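January, 9:40 pm
by Kayode Aliyu

Print this entry | E-mail this entry

Quick one, eyes closing already. Feet hurt. Ate dinner standing up.

Towels today. Towels all day. Gray ones, the whole Bevbridge order, and I swear I can still feel the fuzz on my fingertips now, typing this. Lint in my coffee too. Drank it anyway.

Got in just after seven, parking lot all ice. Coat off, kettle on, straight to the big white table. Like that table. Smooth, plenty of room, you can shove a whole towel out flat and not have the end drop on your shoes. Wiped it down first. There's a scratch near the middle I always try to rub out as if it's a crumb. Never learn.

First hour was useless. Cold hands, no rhythm. Kept grabbing from the wrong corner and getting a heap insted of a fold. Mom used to do these with her chin, hold the middle under the chin, arms out, down in half, done, next. Tried it once at work and got fuzz in my mouth. No thank you.

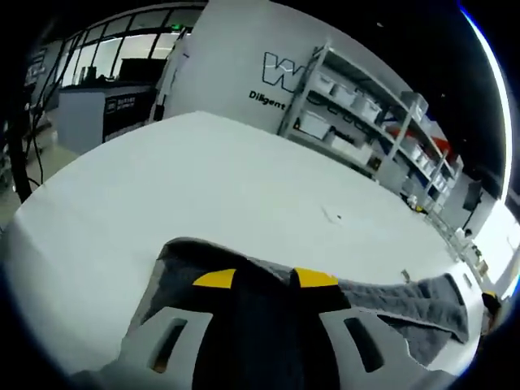
Gray towel, still all bunched up on the left. Long way to go.

What I worked out by mid morning, writing it down so I have it tomorrow:

Flatten first. Always. Do not try to fold a rumple, you only get a thicker rumple. Pull the far edge, then the near edge, then one pass with the side of the hand from the middle out.

Loop goes to a far corner. Same corner every time. If the loop ends up inside the fold you get a lump and the pile leans.

Long way in half, then again, then short way. Thirds look nicer on a shelf but the Bevbridge box is too narrow for thirds, tried it, lid bowed up in the middle like a bad pie.

Shake it BEFORE the table, not over it. See lint, coffee.

Target was 200 before lunch. Didn't get 200 before lunch. Got there in the afternoon some time, after the radio went over to the traffic. Whole order is 1000 so 900 would be a good place to be by the end of the week and I'm nowhere near, don't want to think about it tonight.

Lunch: the leftover rice, too much pepper, my own fault. Called my sister from the stairwell. She's got the apartment painted finally, a yellow she says is butter and I say is mustard. Going over to see it when this order's out the door. She wants her casserole dish back also. Where IS that dish. Check top cupboard.

Afternoon better. Warm by then. You stop thinking about it and your hands just go, edge, edge, smooth, over, over, pat. Dark gray is kinder than white, I'll say that for it, doesn't show every mark. But the light does funny things on the pile, brush it one way and it's a lighter towel altogether. Had two side by side and was sure they were different colors. Same color. Brushed different ways. Spent way too long on that.

Also some have a rough edge, bit frayed along the border. Pulled a few of those out and put them aside, didn't know if that's a reject or just how Zastico makes them now. Asked. No answer yet. Ask again in the morning, early, before I've got a tower of maybes. 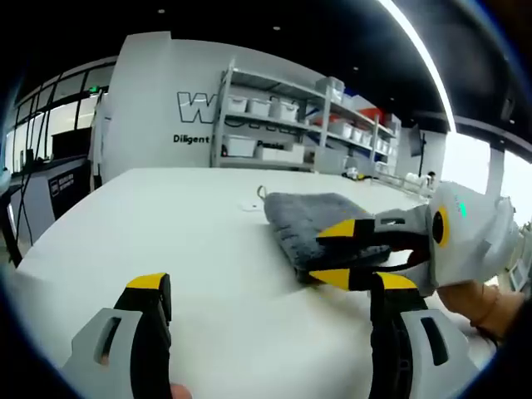
Folded, loop up in the far left corner. That's how I want them.

Shelves over by the white wall look decent at least. White bins up in their row, bigger boxes underneath. I'd like lables on all of them, proper printed ones, since I opened the wrong bin three times this week hunting for tape. Brorel tape is rubbish by the way, splits down the middle every time you pull. Go back to the Salminen stuff. Costs more, fine.

Home by six thirty. Bus was late, then two came. Took a shower and stood there looking at my own towel on the hook, the old blue one, folded it in half, in half again, short way. Then had to shake it out again to use it. Brain's gone.

Tomorrow:
- ask re frayed ones
- more tape (Salminen!!)
- scissors home with me or they'll walk
- gloves, thin ones, for the first cold hour
- eat breakfast sitting down for once
- casserole dish
- call the dentist back, number's on the fridge
- lids on cups

Knees ok today, back a bit stiff on the left from leaning. Should put something under the table legs, it's an inch too low for me. Keep saying so and then not doing it. Maybe the offcuts from the shelf job would do, if they didn't get thrown out.

Snowing again, I can hear the plow. Alarm's set for 5:50. Bed.

Last updated: January, 9:58 pm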